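Stollard desktop arm kit – worth the money?
Posted in: Kits and Builds

ravlow_rob
11 March 2024
Right, I've had the Stollard kit for a fortnight now and said I'd report back. 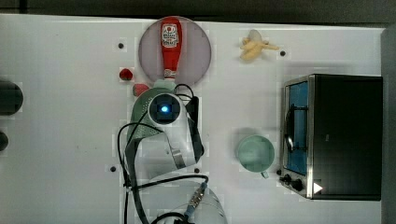 So it cost me 1,360 all in, with the wrist camera and the gripper, and I've been trying to get it doing play-kitchen jobs. Banana onto the plate, ketchup off the plate, mug from one side of the table to the other. The build was fine (one long evening, plus a second go at the wrist because I'd put a bracket on backwards). The software is where I've lost most of my hair. Teaching it a job means showing it the moves over and over, and the booklet says 60 goes per job. I did 60 for the banana and it was decent, then I did the mug and it was hopeless until I'd done a lot more. Still really enjoying it though! Anyone else got one?

baptiste_lg
Got mine through Namuvska in the autumn. Same story with the mug. Handles are horrible. Try always starting with the handle facing the same way, then mix it up once it's getting the easy ones.

kettle_and_toast
1,360 for something that moves a pretend banana. I'll get my coat.

ravlow_rob
Ha, fair. My other half said the same with more swearing.

Rozália Vida
I'd be a bit harder on it than Rob. We bought 2 for our after-school club and one had a gripper that drifted shut on its own. Stollard swapped it, but I paid the postage and waited weeks. The Sharifi one costs less and you can get spares for it. Camera's worse, I'll give you that.

baptiste_lg
Disagree on the Sharifi, sorry. I had one before this and the base wobbled whenever the arm was stretched out. You spend your life tightening it. I'd take the Stollard and a slow help desk.

Rozália Vida
Did you bolt it down or clamp it? Ours are bolted and don't budge.

baptiste_lg
Clamped. OK, that might be on me.

mossy_pete
What's the cable like at the wrist? I keep reading that they snag.

ravlow_rob
Mine snagged twice in the first week. I've left more slack in the loops and it's behaved since – you do have to watch it when the wrist turns all the way round. Banana is at 94 good ones out of the last hundred, by the way. Toaster oven door next, wish me luck.

mossy_pete
Cheers. Let us know how the door goes, I'm holding off buying till then.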